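Drunex DX-50 Fungo and Batting Practice Cart
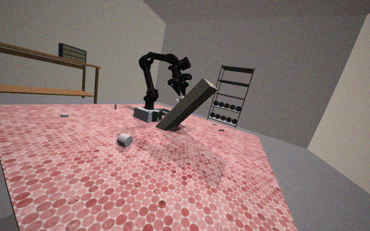
Kjell Nygård asked in April whether the 50-ball tray could be lifted off without unloading the cart first. It can. The tray sits on four pins and comes off with the balls in it; the lower hopper stays where it is.

The DX-50 is a field cart for infield and batting practice. It carries game balls, fungo bats and a folding catch net, and it is sized to pass through a standard dugout gate. Drunex builds it in Drelturstead and sells it direct and through MacLeod.

Capacity
Upper tray: 50 baseballs
Lower hopper: 400 baseballs
Bat slots: six, rubber lined, barrel down
Side hooks: four, for helmets or a bucket

Dimensions and weight
Height to tray: 43 inches
Wheels: 13 inch pneumatic rear, 5 inch swivel front with brake
Frame: welded steel tube, powder coated

Tray height
The tray is set so that a coach of average height can take a ball without bending. Coaches hitting long fungo sessions should park the cart on the glove-hand side, one step back. For youth programs the tray can be dropped by two notches. Both pins on a side must be moved together or the tray will bind.

Use on turf and dirt
The rear wheels are suitable for infield dirt, grass and artificial turf. Do not run the cart over the mound. On wet dirt, pull the cart with the swivel wheels trailing - pushing it will dig them in. Keep the tires at the pressure printed on the sidewall, and check them at the start of the season.

Catch net
The Gisivon net clips to the two uprights on the handle end and protects the feeder from return throws. It is not a pitching screen and must not be used as one during live batting practice. Replace the net when any cord in the center panel is frayed through.

Loading
Fill the hopper before the tray. A full hopper keeps the center of gravity low, and the cart is stable on slopes found on normal playing fields. With the hopper empty and the bat slots full, set both brakes before letting go of the handle.

Spare parts
Tray pins (set of four), front swivel wheel, rear inner tube, bat slot liner and replacement net are stocked. The part number for the complete net kit is 444. Liners from the earlier cart do not fit - the slots on the DX-50 are wider.

Shipping and assembly
The cart ships flat in one carton. Assembly needs a half-inch wrench and a rubber mallet. Attach the axle first, then the hopper, then the handle. Balls, bats and helmets are not included.

Warranty
Frame, two years. Wheels, net and liners, one season of normal team use.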